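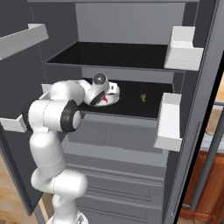

Figure 6.1. A simulated arm with its gripper over a plate on the lower refrigerator shelf.

Chapter 6
Teaching by Demonstration: What Does the Robot Learn?

Suppose you want a robot to take a plate out of a refrigerator. You could write out every motion in code, which is slow and miserable work. Or you could show it. You take hold of the arm and guide it through the job, or you drive it from a distance with a handheld controller, and the computer records each joint angle along the way. Do this often enough, the argument goes, and the robot will pick up the skill.

This chapter takes that argument seriously, but it does not take it on faith. A recording holds what the arm did. It does not hold why the operator slowed down near the shelf, or what she would have done had the plate been farther back.

Consider the Kirnow kitchen set, which we will use in the exercises. It contains 1607 demonstrations, all driven by remote control in simulation. That sounds like plenty. Violeta Quiroga went through the recordings and found that 38 percent came from 2 operators, both of whom liked to approach from the left. A policy trained on the full set did the same - even when a door bin was in the way. Had it learned to reach for a plate, or had it learned two people's habits?

Simulation raises a further doubt. A simulated refrigerator can be reset in an instant, and its doors stay where they are put. Sections 6.2 and 6.3 compare hand guiding with remote control. Section 6.4 asks how much of a success rate survives the move to a real kitchen, and why published numbers so seldom let you tell.

Before you read on, write down what you would want to see before believing that a robot had learned this task. Keep the list. You will need it in Section 6.5.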